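Chapter 4
Rooms That Are Said to Make Us Smarter

Before you read
Write down the last claim you heard about what a room does to people. Blue walls calm you down, high ceilings free up the imagination, plants on a desk cut sick days. Keep the note. You will be asked for it again in Section 4.3, and you may like the claim less by then.

Most people who sell paint, panels, lamps or office chairs will tell you that surroundings shape thought. In a weak sense this is plainly true. A room that is too dark to read in is a bad place to read. A room with a drill going next door is a bad place to take a test. The trouble begins when the claim gets stronger and more exact, and a brochure says that one kind of ceiling will make a team 21 percent more creative.

Ask what that number is a percentage of. Creativity has no unit. Someone had to pick a task, decide how to score it, and choose whom to score. In many studies of this kind the task is listing uses for a brick or a paper clip, the people are students who need course credit, and the whole session is over before lunch. That may tell us something about lists of uses for a brick. Whether it says anything about a design office in December, with a deadline and half the staff out with colds, is a separate matter, and very few brochures stop to separate it.

Overhead surfaces make a good case to start with. They get less attention than walls and floors, so a claim about them sounds fresh, and most readers have no strong opinion to set against it. They are also costly to change - a buyer who has paid for a new ceiling has every reason to believe it works.

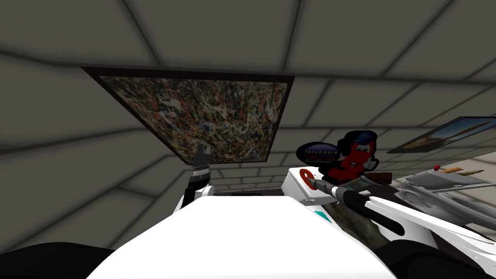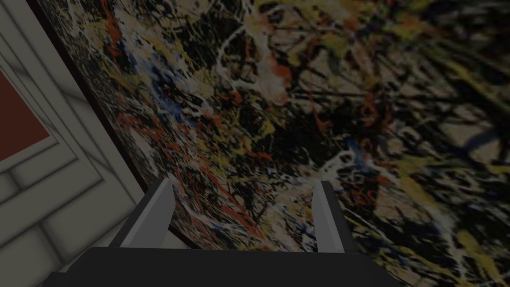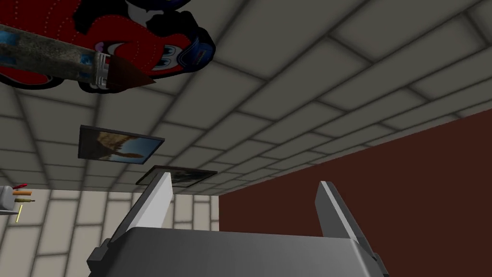
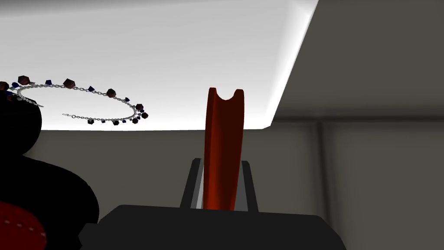
Levumley, 19th August

The regional library at Levumley is the setting for the case we will follow through this chapter. The notes are by Ilir Đorđević, who was asked to read the supplier's report before the library board voted on a second order.

The supplier, Stoneo, had put a new ceiling in the upstairs reading room and then asked visitors how well they had been able to concentrate. It handed out 1000 cards and got 200 back. Of those 200 people, most said they had concentrated "better" or "much better" than before. The report called this strong evidence and recommended the same work on the ground floor.

Đorđević's first note is one line long: "Better than when?" The card did not say. Some visitors had never used the old room at all, and the form gave them no way to say so. His second note concerns the 800 cards that did not come back. Perhaps those people felt the same as the others. Perhaps they noticed no change and saw no point in filling in a card about it. The report treats the missing cards as if they had never been printed.

Then there was the timing. The new ceiling went in during the same weeks as new lamps and a carpet, and the photocopier was moved downstairs. Any one of these could have helped. A reader who used to sit beside the photocopier would surely have concentrated better under any ceiling you like.

The board also had a smaller study by Vlachou, a researcher with no tie to the supplier. She gave 37 readers the same proofreading task in the new room and in an older one down the hall, half of them starting in each. She found a small difference in favor of the new room and said it could easily be chance. The Stoneo report quotes the first half of that sentence.

None of this shows that the ceiling did nothing. It is quite possible to doubt a study and still suspect that its answer is right. What we lack is a reason to prefer that answer to several others, and the board was about to spend public money as if it had one.

4.1 What is being compared with what?

Every claim of improvement has a second half, stated or not. When Godik, a maker of desk lamps, prints "reduces eye strain" on its boxes, the missing words might be "compared with our old lamp," "compared with a candle," or "compared with sitting in the dark." We will begin by learning to fill in that blank, and by noting how often the seller would prefer that we did not.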